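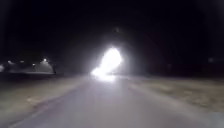 Attachment 1: night road, oncoming headlights, vehicle body not visible

Ticket: Oncoming-light labels rejected in night driving set
Project: Gureo
Component: Risetti (sorting and label checks)
Status: Resolved, one item still open
Priority: Medium

Problem

The night batch from the Prarnura route will not pass the label check. Risetti pulled 2,393 stills into the batch and stopped on the first group with this message:

Object class set, object outline missing.

The stills that fail all have strong headlights facing the camera. Our labelers picked "vehicle, oncoming" and then had nothing to draw the outline around. In the attached still the glare covers whatever is behind it. Some labelers drew the box around the glare, some drew it around the glare plus the reflection on the road, and some guessed at the size of a car. Risetti accepts the second and third kind if the box is big enough, and that is worse than a rejection. The learning system will take those boxes as true.

Expected: stills with glare and no visible vehicle get one consistent label and pass the check.
Found: three kinds of label for the same thing, with some passing and some failing.

Steps to reproduce

1. Open the night batch in Risetti.
2. Filter by "vehicle, oncoming".
3. Run the label check with the default rules.
4. The check stops at the first still with no outline. If you skip it, it stops again at the next one.

Log

9:10 p.m. Ran the check on a sample of 50 stills from the batch. 27 failed. Saved the list to the ticket folder.

9:25 p.m. Looked at the failures one at a time. All have bright glare and no body, color or shape of a vehicle that a person could trace. The pale road surface is easy to label in every one of them. Road labels are not part of this problem.

9:40 p.m. Checked whether the image import was clipping the bright areas. Opened the same stills from the Benjelloun archive, before import. The core of the light is blown out there too. Import is not the cause.

9:55 p.m. Tried lowering the brightness on a copy. No extra detail came back in the core. It made the grass verges harder to see and did nothing else useful. Deleted the copy.

10:15 p.m. Tried the check with the outline rule turned off. Everything passes, including the guessed boxes. Turned it back on. Please do not use this as a workaround.

10:30 p.m. Added a new class in the Risetti settings called "light source, oncoming". It needs a box around the bright core only. It does not ask for an outline. The halo and the flare rings stay outside the box.

10:45 p.m. Added a second class called "light reflection, ground". Without it, labelers kept stretching the box down onto the pavement. The two boxes may touch but should not overlap.

11:05 p.m. Relabeled the same sample with the new classes and ran the check again with default rules. No failures.

11:20 p.m. Went through the sample for small dark shapes near the light. These get labeled by guesswork as well. In attachment 2 there is a narrow upright shape close to the lower right of the light. It could be a post, a bollard or a person standing some way off. I had "post" on it from the first pass and changed it to "upright object, unknown". If a label could be a person and you are not sure, it must not go in as a post.

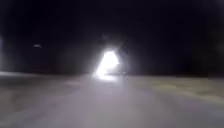

Fix

Update to the current Gureo class list before opening the batch. Old sessions keep the old list until you close them, and saving from an old session will drop the two new classes without a warning.

For each still with oncoming glare:

- If you can trace any part of the vehicle, use "vehicle, oncoming" as before.
- If you can see only light, use "light source, oncoming" on the core.
- If there is a bright patch on the pavement under it, give that its own box.
- Small far-off lights at the sides get "light source, distant". Leave out faint smudges that could be lens flare.
- Leave the black background unlabeled. Do not fill in trees or sky.

Do not use the stills before or after to decide what a shape is. The system is trained on single stills and has to be given what a single still shows.

Still open

The rest of the batch has to be relabeled by hand. Risetti can list the stills that have "vehicle, oncoming" with no outline, but it cannot find the guessed boxes, so those need a person to look at every one. The batch is locked for training until this is done. Route and archive settings were left as they were.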